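July 29, 2022
Brustbridge workshop, bench notes

Carried on with the oil finish trial for the Odness counter tops. Two oils on test, the Bisent hard oil and the Garrido thin one. Offcuts are from the same batch of boards we glued up in January. Garrido pieces are marked G on the end grain, Bisent pieces B.

Sanding first. Took all the offcuts to 120, then 180, wiped with a damp cloth to raise the grain, left them to dry and knocked them back by hand with worn 180. Last time we went finer than this and the second coat sat on top and stayed tacky, so not doing that again. Vacuum only, no tack cloths. The old ones leave wax.

Room was 22 degrees at the start, humidity 68 per cent, higher than I would like. Opened the far window after lunch but it was muggy outside as well. Put first coats on anyway as Odness want an answer on colour.

Garrido goes on easily with a lint-free pad and soaks in fast, especially at the ends. Needed topping up twice on G3. Bisent is thicker and drags a bit. Working it in with a white pad helped. Both wiped off after fifteen minutes. Used rags opened out flat on the rail outside, not in the bin please.

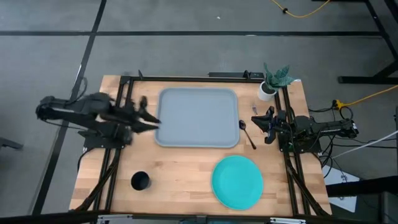 Light butcher-block top.

Colour so far: Garrido has pulled the pale strips towards yellow. Bisent is closer to bare wood but has left a dull patch on B2 where I think there was glue squeeze-out I missed. Will scrape B2 and redo it. Worth checking every joint with a wet cloth before oiling, as glue shows up then.

Coverage: used 200 ml of Bisent and 200 ml of Garrido, including what went into the pads. Garrido would need a third coat to match, so the cheaper tin may not work out cheaper.

To do:
Second coats tomorrow if the first are dry to the touch.
Water ring test with a mug, then vinegar and coffee, one hour each.
Order more white pads, down to the last two.
Find the lid for the open Garrido tin. Cling film on it for now.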